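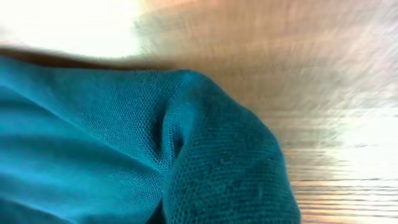 Item 1, folding table. Teal knit, bunched, on the table.

Folding room walk-through, Windgate building, May

I do this list once a month and I'm the first to admit I used to rush it. It's a small room and most of what we handle is knits, so how dangerous can it be? Well, I've caught a sleeve, bruised a hip and breathed in more lint than I'd like, so now I go slowly and write down what I find. If you're reading this because you're taking over the list from me for the summer, hello! Use the same headings, keep the same order, and write comments even when everything passes. A bare OK doesn't help anyone in August.

Started at 9:30 in the morning, lights on, dryers already running next door.

1. Folding table, top surface
Result: OK with comment
Ran my palm over the whole top, both directions. No splinters, no raised grain I could feel. There's one dull patch near the back corner where somebody set down something hot ages ago, and it's still smooth, so I've left it. Please keep checking it with a bare hand – gloves won't tell you a thing. Knits find a rough spot before you do, and then you've got a pulled thread and a customer who wants to talk about it.

2. Fabric on the table
Result: OK
One teal piece out when I came in. The knit has tiny openings between the stitches, the kind of thing a pin or a ring will hook in a second. I felt through the folds before moving it. No pins, no clips, no tags with sharp corners. I know it feels silly to pat down a heap of cloth like airport security, but do it every time, and do it before you shake anything out.

3. Table edge and overhang
Result: Needs attention
This is my pet subject, sorry. Cloth that drapes over the side gets leaned on, walked into and pulled down, and whatever is sitting on top of it comes along for the ride. We had the good shears go that way in the winter (point first, into the floor mat, thank goodness). My rule is that nothing hard or sharp sits on fabric that's hanging over. If the piece is too big for the table, fold it back on itself or get a second pair of hands.

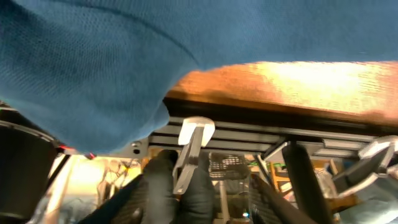 Item 3, table edge. Blue knit sagging over on the left, lying nearly flat to the right.

The flat side is how I'd like the whole length to look. The sag is the part that gets snagged on a belt buckle. I've pulled it back and marked the item for a second look next month, mostly so I remember to nag.

4. Rails under the table
Result: OK
Get down and look, don't just feel around. Dark gray metal, grooves all along, and the grooves collect lint like you wouldn't believe. I cleaned out what I could with the soft brush and wiped the rest. I also ran a cloth along the metal to see if it would catch anywhere, and it didn't. Tried every fastener I could reach by hand and none of them turned. If you ever find one that does, take the table out of use and write it here in capital letters.

5. Lighting
Result: OK with comment
Plenty of light, maybe a bit too much. The bare wood gets a strong glare when the lamp is turned all the way down toward it, and I find myself squinting by lunch. I tilted the Dasora lamp up a little. Cord has no cracks, plug sits tight, shade cool enough to touch after an hour. Don't drape anything over it to soften the light. You'd think I wouldn't have to write that.

6. Floor and walkway
Result: OK
I measured the gap between the table and the shelving at 54 inches, same as last time. Mat lies flat at all four corners. One of them was curling in April and the tape has held. Swept under the shelving and got a good handful of fluff.

7. Shelving
Result: Needs attention
The Troveck unit rocks if you push it at shoulder height. It's strapped to the wall, so it isn't going anywhere, but the strap has gone slack. I moved the heavy bins to the bottom shelf for now and put in work request 183. Top shelf is for light things only until that's closed. Folded knits are fine up there, the box of irons is not.

8. Steamer
Result: OK
Naseri hand steamer, switched off and unplugged when I got to it. Hose is supple, no splits. Emptied the tank. Auto shutoff tested, and it cut out at 6 minutes like it's supposed to.

9. Air and temperature
Result: OK
70 degrees on the wall thermometer. Vent cover was gray with fuzz so I took it down and washed it. Add that to the monthly jobs, please, I keep forgetting.

10. First aid box
Result: OK
Restocked the small bandages. Tweezers are back where they belong (they'd wandered off to the sewing drawer again).

Carry over to June: slack strap on the shelving, overhang at the table edge, new head for the soft brush.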